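Walkers and marshals wanted for the Trillosthorpe Lantern Walk

Our sponsored walk is back in September and we would dearly love you to join us, whether you have walked every year or have only just bought your first pair of boots. It's nine miles by the old railway path to Orton, with soup waiting at the finish, and every penny goes to the Meredith Hospice at Home service. Last year you raised over £2000 on the night, and we're still smiling about it!

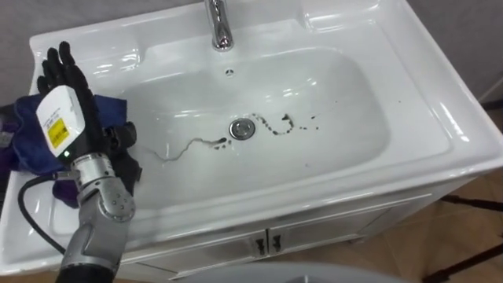 Photo: Kevitz Studio

We have 47 walkers signed up so far and also need 25 marshals to stand at the crossings, hand out squash and cheer (loudly, please). You'll get a hi-vis vest, a torch and a short briefing in the village hall at 6pm. 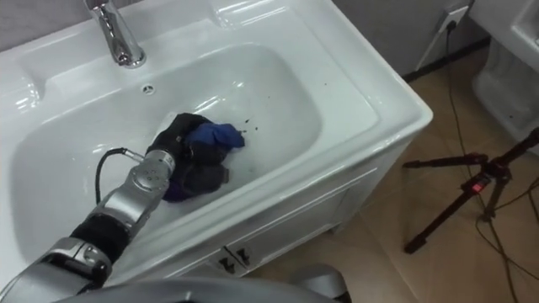 Marshals who can stay on after the last walkers are in would be especially welcome, as there is always a good hour of tidying to do at the Orton end. It's homely stuff, stacking chairs, folding tables and going round a white sink like this one with a cloth, and there's usually soup left over to keep you going.

Walkers need to be 16 or over, or come with a grown-up. Forms are at Trillosthorpe post office and should be back with us by the end of August.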